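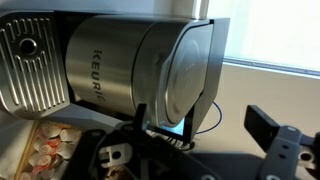 Ye-rin Byun asked at the review whether the plating on the pendant would outlast the clasp, and the answer at that point was no. The clasp was changed after her comment.

2023-06-10
By Maëlys Charpentier
Print | E-mail
Home | Projects | Jewelry | Reports | Contact

Pallen pendant: wear of silver plating on a brass base

The Pallen is a cast brass pendant with a silver finish and two recessed fields of blue enamel. The project compared 2 plating thicknesses on 24 castings. Half were plated to the standard thickness and half to double that.

Each casting was hung on a curb chain and rubbed against cotton cloth in the tumbler. Wear was judged at the bail, where the metal is thinnest. The standard group showed brass at 700 cycles. The double group ran on to 3963 cycles before the first brass was seen, on the inner edge of the bail.

Enamel loss was low in both groups. Chips formed only where the recess wall had been filed too low before firing – a bench fault, separate from the plating.

The original spring ring clasp failed before the thicker plating did. It was replaced with a lobster clasp, and the jump rings were soldered shut. Clotilde Le Goff repeated the pull test in January with the new parts. Her readings are in the appendix, along with the casting weights.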